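Why I quit doing laundry on Sundays

17 May 2024

So for most of my adult life Sunday was laundry day, because Sunday was laundry day at my mom's house and it never crossed my mind that this was a thing you could change.

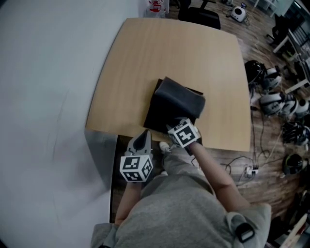 By eight at night I'd have three loads sitting on the bed, all of them clean, none of them folded, and I'd move the whole heap to the chair so I could sleep. Then I'd live out of the chair until Thursday. If you've ever ironed a shirt at 6:40 in the morning that you washed four days earlier, hi, welcome.

What changed is that we moved to Flirndale last July and the apartment has no washer hookup. I was pretty upset about it (I may have cried in front of the realtor, a little). The building has a shared room downstairs with two machines, and on Sundays those two machines belong to everybody at once. I lasted two weekends. The second one, I sat on the steps for an hour and a half with a basket of towels and somebody else's comforter going around and around, and I thought, okay, no more.

Now I do one load on Tuesday, one on Thursday, and sheets whenever I can't stand them anymore. One load takes me 14 minutes to fold and put away. I timed it because my husband didn't believe me. He guessed forty! The big Sunday pile really did take forever, mostly because I kept stopping to look at my phone and feel sorry for myself.

A few other things, since a couple of you asked after the last post.

Towels: thirds the long way, then in half, then in half again. I used to do quarters and they never fit the shelf. Nokuthula Hendricks, who I worked with back at the library, rolls hers, and they look gorgeous, like a hotel. Mine fall over when I roll them.

Fitted sheets: I gave up. I've watched the videos. I tuck two corners into the other two, make something like a rectangle, and shove it inside the pillowcase with the rest of the set. Closet door closes, everybody's happy.

Socks: I bought 14 pairs of the same black ones and threw out all the rest. Best money I spent this year, easily.

Detergent: I switched to the Uvano powder because it was on sale and I like that it smells like pretty much nothing. I use half of what the box says. Our water is soft here and the full scoop left my dark stuff kind of chalky.

The one job I still hate is hand washing. I have two sweaters that need it and they've been in a bag since March — my mother-in-law knitted one of them, so that bag is starting to weigh on me. Szymon Domański left a comment last time saying he does his in the bathtub with baby shampoo and dries them flat on a window screen. I don't have a spare screen but I do have a bathtub, so maybe this weekend.

Oh, and the missing blue pillowcase from the last post turned up inside the duvet cover. It had been in there since before the move.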